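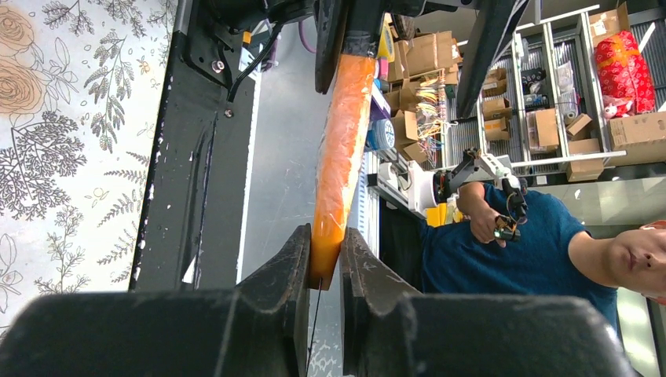 Has the new cell at Moynihan put anyone out of work? So far it has moved people about, and the 27 who were on the benches in November are all still on the payroll, though fewer of them are at a bench.

Posted in: Workplace, Machines, Galleries
August 21, 2019 – by Tudor Costache

Rekitlow sold the firm its arms on the promise of "lighter work for everyone". I went in to see who had got the lighter work. The sorting is lighter, I'll grant that. The fetching, the taping and the standing by are new, and they don't appear in any job title I was shown.

A long orange piece held low down between two black fingers, with a man in a dark blue T-shirt off to the right, handheld controller in hand. The brochure calls this sort of thing "hands-free".

The shelves behind have cardboard boxes, a bundle of coloured wires and a spray can. Staff told me that keeping the cell stocked takes up to 11 hours a week, and Rekitlow's savings sheet leaves those hours out.

Pay is the part I would watch. Two people have been retrained and given new badges – the rate stayed where it was. Management says it will look at that once the second cell is in. I asked for a date and didn't get one.

Contact the gallery desk | © Clesura 2019 | Back to top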